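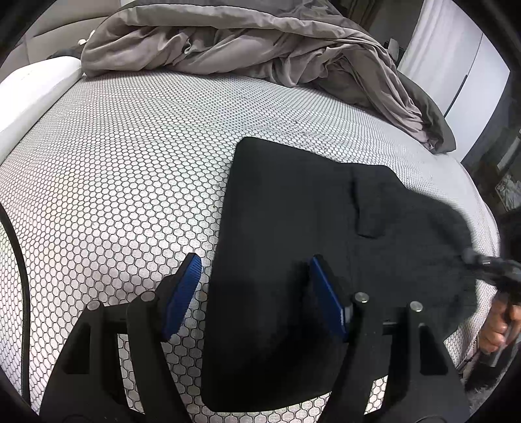

4. Plier un vêtement à plat sur le matelas

Vous avez passé l'étape 3 et le matelas est dégagé au moins sur une moitié : parfait, on attaque la partie la plus agréable du guide ! Le lit est la meilleure table de pliage de la maison. C'est large, c'est souple, le tissu n'accroche presque pas, et un motif régulier comme un nid d'abeilles donne en prime des repères gratuits pour aligner les bords.

Ce chapitre vaut pour les vêtements foncés de bonne taille (pantalons, bas de survêtement, sweats épais). Pour les chemises et tout ce qui a un col, allez directement au chapitre 6.

Matériel
Un lit dont la couette est repoussée vers la tête, sans la plier
Le vêtement, propre et complètement sec
Une brosse à vêtements ou un rouleau adhésif
La planchette Fultier, si vous l'avez (facultative, les mains suffisent très bien)

4.1 Préparer la surface

1. Repoussez la couette vers la tête de lit. Inutile de la faire belle, vous y reviendrez au chapitre 9. Un gros tas moelleux convient très bien, même s'il retombe un peu sur le côté.

2. Laissez l'oreiller contre la tête de lit. Il cale la couette et l'empêche de redescendre pendant que vous travaillez.

3. Passez la main bien à plat sur le matelas, du centre vers les bords. Vous sentez un pli, une couture qui rebique ? Lissez avant de poser quoi que ce soit, car un vêtement plié sur une bosse garde la bosse.

Note : un drap foncé sous un vêtement foncé, c'est la galère assurée, on ne voit plus où finit l'un et où commence l'autre. Travaillez sur la partie claire.

4.2 Poser et aligner

4. Secouez le vêtement une fois, fermement, en le tenant par la ceinture ou par les épaules.

5. Posez-le au milieu de la zone dégagée, l'envers contre le matelas. Pour un pantalon, rabattez une jambe sur l'autre, couture sur couture.

6. Choisissez un bord qui servira de référence et rendez-le droit du haut jusqu'en bas. Un seul suffit ! Tous les plis suivants partiront de lui. Sur un tissu à motifs, suivez simplement une rangée.

7. Occupez-vous ensuite du coin opposé. C'est presque toujours là que le tissu se froisse : pincez-le entre deux doigts, soulevez à peine et tirez doucement vers l'extérieur, puis relâchez. Recommencez si besoin.

Attention : ne tirez jamais par une poche, un rabat ou un passant. Prenez toujours l'épaisseur complète du tissu, sinon la couture se déforme et le bord que vous venez d'aligner part en biais.

8. Aplatissez les poches et les rabats du tranchant de la main. Un rabat qui dépasse de travers marque tout ce qu'on empile dessus.

4.3 Plier

9. Ramenez le bas vers la ceinture en vous arrêtant deux doigts avant le bord. Ce petit décalage absorbe l'épaisseur, et le paquet fini reste bien carré.

10. Pliez encore une fois en deux, ou en trois pour un tiroir peu profond. Le tiroir Clegg demande un paquet de 33 cm de large au maximum et de 12 cm de haut. Au-delà, il ferme, mais il faut forcer, et c'est dommage pour les glissières.

11. Appuyez les deux paumes sur le paquet, comptez jusqu'à trois et soulevez-le par-dessous. S'il tient sans s'ouvrir, bravo, c'est réussi !

Astuce de Daiane Sales : pour les tissus un peu duveteux, brossez avant le dernier pli, toujours dans le même sens. Les peluches se voient surtout à la lumière rasante, alors ouvrez les rideaux. Depuis qu'elle m'a montré ça, je ne plie plus rien de noir le soir.

4.4 Si ça ne tombe pas droit

Le paquet penche d'un côté : le bord de référence a bougé. Dépliez jusqu'à l'étape 6, pas plus loin.

Le paquet s'ouvre tout seul : le tissu est trop épais pour un pliage en trois. Restez en deux.

Un faux pli traverse le devant : posez la main à plat dessus une dizaine de secondes, la chaleur suffit souvent. Sinon, fer tiède sur la planche à repasser.

Attention : pas de fer ni de défroisseur directement sur le matelas, même « juste un petit coup ». La vapeur pénètre dans le garnissage et met très longtemps à s'en aller.

Gardez les vêtements pliés au pied du lit, du même côté, le plus grand en dessous. Conall Duggan préfère les ranger un par un au fur et à mesure, ce qui marche aussi très bien si la commode est dans la pièce. Pour le rangement en tiroir, continuez au chapitre 5.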